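Shop > School Gardening > Raised Beds > Mistley Raised Bed Set

Mistley Raised Bed Set for school and club gardens

The Mistley is a raised bed for groups who garden together. We made it first for a secondary school where the gardening club had one strip of ground beside the bicycle shelter and too many pupils who wanted to use it. The bed is 120 cm long, and two pupils can work at each long side without standing on the path of the others. It is sold as a single bed or as a set of four.

What you receive

Each bed comes flat in one carton: two long boards, two short boards, the corner posts, a lining sheet and a bag of screws. The boards are larch, sawn and planed by Mertens, and they are not painted. With the time they become grey. If your club wishes to paint them, please use a paint that is suitable for food gardens, and wait until it is dry through before the soil goes in.

The set of four also includes a planting calendar for the wall, printed on strong card, and a packet of 7 wooden row markers for each bed. Pencil stays readable on the markers much longer than felt pen.

Putting it together

You need a cross-head screwdriver and a flat place. Lay the long boards down with the grooves looking up, set the posts into the grooves and fix the short boards last. Do not tighten the screws fully until all the corners are standing. An adult should do the final tightening. The lining goes inside, with the folded edge at the top, and it is fixed with the short screws only – the long ones would come through the board.

On grass, cut the grass short and put a layer of plain cardboard on the ground before the first soil. On tarmac or paving, please order the drainage base as well. The bed has no floor of its own.

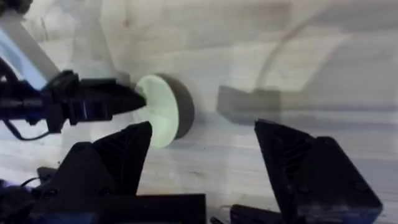
Can the bed stay outside during the whole winter?
It can stay where it is, with the soil inside. Remove the dead plants, cover the soil with leaves or old straw, and look at the corner screws again in spring. Frost moves the boards a little, and a half turn on each screw is normally enough.

Soil and filling

We do not send soil with the bed, as the transport would cost more than the soil itself. Most schools buy it locally, or ask the families to bring some compost on a work day. Fill the bed in layers and let each layer settle. A mixture of garden soil and well-rotted compost is good for nearly everything a school will grow. For carrots, take out the stones and add some sand. For the strawberries no sand is needed, but they like more compost on top in spring.

After the first heavy rain the level goes down. This is normal, and you should keep one or two bags back for it.

Heights

The standard Mistley is made for pupils who stand or kneel. The Flemside version is raised on legs, so that a wheelchair user can come close from the front. It has a floor, it holds less soil, and it must be watered more often. Potatoes and other deep roots are not suitable for it – salad, herbs, radishes and dwarf beans do very well. Both versions can be mixed in one set of four at no extra charge.

Accessories

Drainage base, for hard ground.
Net cover with hoops, against pigeons and cats.
Fetedside seat board, which is screwed on one long side and carries two children.
Spare lining sheet.

Ordering for a school or a club

Schools may order with a purchase number and pay after delivery. In December we send no beds, but orders are taken and they leave the workshop first in the new year. Please tell us if the lorry cannot enter your gate, and give us the telephone number of a person who is there in the morning. If a board arrives split, keep it and write to Eliécer Cuadros at the workshop, who will send you another one.

Page last changed 2021-11-19

Contact us | Delivery and returns | © Mistley Garden Workshop | Back to top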